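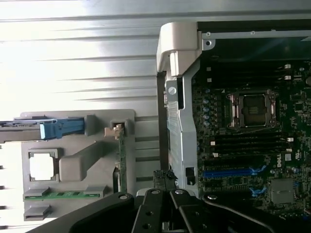
Wrist view inside a Dell workstation, with the gripper below the cable connector and the processor socket empty.

A stalled motor is not consent

The incident report from the Larkumcombe teardown line runs to one paragraph. In December, on unit 2851, the arm closed on a cable connector, pulled, met resistance and kept pulling. The force limit was set at 100 newtons. The connector let go at 343, by which time the board had flexed enough to crack and the bracket beside it was bent. The limit was never applied. A restart had loaded the default profile, and the default profile had no ceiling on the pull axis.

Riviere, who built the cell, corrected the profile and closed the ticket. I think the ticket was closed too early.

The configuration error is the smaller fault. The larger one is that the controller treated resistance as a reason to add current. A person removing a connector feels it hold, stops, and looks for the latch. Our routine had no such branch. It had a grip state, a pull state and a success state, and the only way out of pull was success or a motor fault.

Bezawit Asfaw raised this at the design review. She asked for a 30 millisecond force check inside the pull loop, independent of any loaded profile, and was told that it duplicated an existing protection. It did. Duplicating a protection that lives in an editable file is sound practice, and the file in question was edited by four teams.

The Fornia site runs the same cell on the same Fedora image. It has had no incident, and this has been offered as evidence that the design is adequate. Fornia has not had an unplanned restart either.

I would hold both cells until the check is in firmware, with a latch inspection before every pull and a stop that needs a person to clear it. The throughput cost is real and should be charged to the project.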